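Gistby 消费品召回与标签缺失通报数据集 说明

版本 4,Rathnayake 整理

概述

本数据集收录零售渠道中因标签缺失、成分标注不符或儿童接触风险而下架的日用消费品通报,主要品类为洗手液、表面清洁剂、驱虫喷雾和儿童用湿巾。每条记录对应一次通报,同一产品多次通报时分别成行,以 case_id 关联。

现版本共 132 个产品案例,来自 37 个零售点上报渠道。通报原文为中文或英文,字段值统一为中文,原文保留在 raw_text 中。

文件结构

data/notices.csv 通报主表
data/products.csv 产品表
data/outlets.csv 零售点表(已脱敏)
docs/codebook.md 编码手册
scripts/check.py 一致性检查脚本

主要字段

- case_id:案例编号,字符串,不含地区信息
- category:品类代码,取值见编码手册
- label_status:标签状态,取值为 missing、partial、mismatch
- ingredient_declared:标注成分,未标注时为空
- ingredient_tested:检测成分,未送检时为空
- injury_reported:是否有伤害报告,0 或 1
- minor_involved:是否涉及未成年人,0、1 或 NA
- action:处置方式,包括下架、召回、警告、移送
- notice_month:通报月份,不含日期

label_status 的判定以通报文字为准。通报中仅写“标签不清”的记为 partial。自行分装、外包装无任何文字的记为 missing。标注与检测结果不一致的记为 mismatch,检测方法写入 test_method。

采集与编码

通报由 Jotik 抓取工具按月下载,去重后交两名编码员独立编码。不一致的条目由第三名编码员裁定,裁定结果写入 adjudicated 列。去重规则为产品名、零售点代码和通报月份三项全部相同。产品名先做全角转半角和空格归一,再行比对。

minor_involved 只在通报明确写出年龄或使用“未成年人”“儿童”等词时填 1。通报未提及的填 NA,不填 0。版本 3 曾将两者混用,使用旧版本的结果需要重算。

使用方法

用 UTF-8 编码读取全部 CSV 文件。运行 python scripts/check.py data/ 可检查主键重复、外键缺失和取值越界。脚本返回非零值时,错误行号写入 check.log。

按品类统计时应先以 case_id 聚合,否则多次通报的产品会被重复计算。成分比较请使用编码手册附表中的标准名,不要直接比较两列字符串。
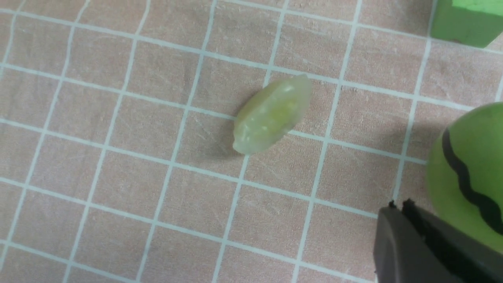 已知问题

- Grenasness 地区的通报在 7 月更换过模板,之前的记录没有 test_method,该列为空。
- 部分通报只给出批次范围,batch_from 与 batch_to 之间的批次未逐一展开。
- 诉讼结果不在收录范围内。action 为“移送”仅表示案件已转交,不代表责任认定。
- 产品重量与容量单位未统一,换算前请检查 unit 列。

适用范围

数据可用于通报文本分类、标签缺陷统计和抽取任务的评测。上报渠道的覆盖并不均匀,不宜据此推算某地区或某品类的实际发生率,也不能用来判断某件商品是否可以安全使用。

许可与引用

表格数据允许在署名条件下再分发,raw_text 列仅限研究用途。引用时请注明数据集名称和版本号。更正请求须附 case_id 及通报原文,处理结果记入下一版本的变更日志。

联系 Gistby 数据维护组 | 版权所有 Gistby | 返回顶部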